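Skudov Kitchen, Unit 2111: Bowls, Basins and the Cleaning Table 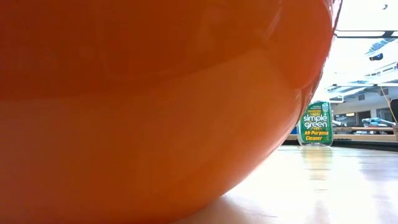 Unit 2111 is a shared prep kitchen on the Skudov site. It was refitted in August, and the gallery records the washing-up side of the room: the plastic ware, the products kept near it, and the order in which things get cleaned. Stoves and cold storage have their own page. The notes are for tenants who have booked a bench and want to know what is provided.

Only one photograph is posted at present. The entries for the remaining items are text only and will keep the same headings.

1. Orange plastic, with cleaner

Glossy orange plastic, smooth on the outside, with a broad outward curve and a soft ridge running across the upper part of the side. A bottle of Simple Green stands a little farther back on the same table, label showing. The shiny finish makes grease film easy to spot under a side light. Wipe along the ridge first, then work down toward the base.

2. Spray products

One spray bottle per table. Dilution follows the label on the bottle in use. Do not top up one product with another, and do not move a trigger head between bottles. Spray onto the cloth when food is out on the next bench.

3. Mixing bowls, Pfister set

Twelve bowls in two sizes, stored on the lower shelf by the door. Pfister bowls have a flat base and no pouring lip. They nest with a sheet of paper towel between each pair — without it the larger size locks together and the rims get chipped during separation. Hand wash only. The dish machine on this floor runs too hot for them and the bases come out slightly domed.

4. Rinse basins, Beltwood

Two basins, both with a molded foot. Fill to the line and no higher. The foot collects grit from the table, so turn the basin over and brush it at the end of a session. Beltwood no longer sells this depth; the replacement model is shallower and will not take a full-size sheet pan on edge.

5. Drying rack, Vultia

Wall-mounted, wire, 20 slots. The slots are spaced for plates. Bowls go on the top rail, rim down, tilted enough for the base recess to drain. Anything left on the rack overnight is put in the lost property bin at 7 a.m.

6. Cloths and brushes

Blue cloths are for tables, white for food-contact surfaces. Used cloths go in the covered bin under the sink. The stiff brush is for molded feet, drain covers and the underside of the rack. It leaves fine scratches on glossy plastic, and scratched plastic holds color from turmeric, tomato and beet. Use the soft brush on bowls.

7. Stains and scratches

Light staining comes out with baking soda paste left on for 20 minutes, then rinsed. Strong sunlight on the sill also helps — one afternoon is usually enough. Scratches cannot be taken out. A bowl with a scratch deep enough to catch a fingernail is moved to non-food use and marked with tape on the underside.

8. Table wipe-down

Lift every item before wiping. Rings form under anything with a wet base, and they set hard if left until the next booking. Work from the back of the table to the front. Let the surface air dry before putting the ware back.

Notes on the listing

Item numbers match the tags on the shelves, except for the Vultia rack, which has no tag. Sizes are not given for the Pfister bowls; the two sizes are marked on the base as S and L. Breakages go in the book by the door with the item number and the time. Spare cloths are in the hall cupboard, second shelf.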